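Sunday, late, kitchen table

I meant to write this on the train and instead I slept all the way from Troncoso with my cheek against the window, so you get it now, dear diary, with tea and the last heel of the walnut loaf.

The choir weekend is over and I miss it already! We sang in the old chapel at Leltholm, the one with the damp organ, and I have never in my life been so tired from standing still. Petrică Pop conducted, as he did last summer, in the same green cardigan in the July heat, and he began the very first rehearsal by asking us all to hum one note until we stopped hearing ourselves. It took a good long while. A woman in the tenors got the giggles (tenors, always) and then so did I, and he just smiled and waited and gave us the note again.

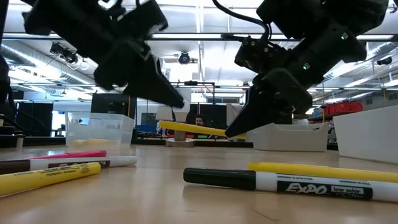
The alto part in the Drudwood Mass is a strange thing. You sit on the same three notes for pages and pages and then, with no warning at all, you have to leap up over the sopranos and come down again before anybody minds. I had marked my score up at home with everything I thought I needed, but Petrică wanted breaths in one color and entries in another, so half of Saturday morning went on passing pens along the row. A yellow highlighter for the breaths, he said, and a black dry-erase marker for the big chart on the easel, the kind that says EXPO on the barrel and low odor underneath, and thank goodness for that second part in a chapel where the windows are painted shut. My page for the Gloria is now so yellow that it looks like a field of something. I do breathe in the right places, though.

Lunch was soup both days. On Saturday it was leek and on the second day it was leek with an attempt at carrots, and we ate it on the steps with our bowls on our knees, looking down over the reservoir. Marvelous bread. I had two long talks with a retired bus driver from Flurusley who took up singing after his knee operation and has a low D that you feel through the floorboards. He drove the same route for 21 years and says he used to practice his scales on the empty run back to the depot. I told him about Mother's piano, and how I still can't bring myself to have it tuned, and he didn't say anything wise, he just cut me another slice of bread. I was grateful for that.

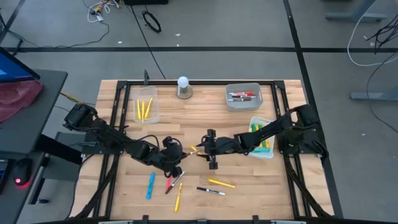 The concert

We had 200 chairs out and I was certain that we'd be singing to forty of them. Well! They had to fetch benches from the hall next door, and somebody's children ended up sitting on the font step with their shoes off. I had butterflies so badly beforehand that I went and stood behind the coats and ate a peppermint. The Kyrie was a bit flat, I think we all knew it, but by the Sanctus something had settled and I stopped looking down at my pages. There is a moment where the basses drop out and leave the altos holding the whole roof up by ourselves, and in every rehearsal we had wobbled there, and this time we didn't. I looked over at Petrică and he had his eyes closed – he never does that, he says it's rude to the second row.

Then it was over and everyone was hugging everyone, and I cried on a soprano I had barely spoken to. 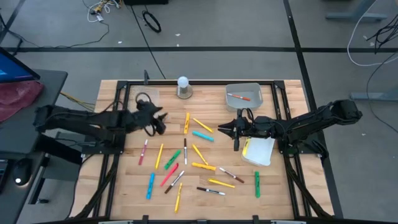
A light wooden tabletop, gray floor underneath.

I stayed on to help stack the chairs, partly to be useful and partly to put off the goodbyes, which I'm hopeless at. My bus driver shook my hand with both of his and told me to get the piano tuned after all. So perhaps he had been thinking about it. The collection for the organ came to 413, mostly in coins, and they counted it twice in the vestry with the door open so we could all hear. It won't mend the bellows but it will pay for someone to come and look at them. 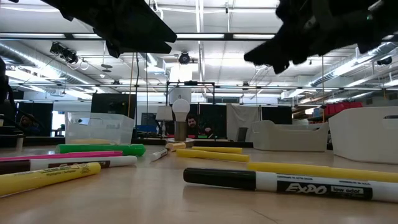

Now I'm home and the house is terribly quiet, and I can't stop humming. I've put the score on the shelf with the other six, which makes 7 weekends in all, and I ought to unpack but I've only got as far as the wash bag. I want to do my marking properly before the autumn term, with more than one color this time. Yellow and pink highlighters lying side by side look so cheerful, and a pink one would do nicely for the entries, leaving the yellow to the breaths. I'll get a pair in town when I go in for stamps. And I'll telephone the piano man, too, first thing, before I lose my nerve. His number is in the blue book, under P for piano, in Mother's handwriting.

The tea has gone cold. Bed.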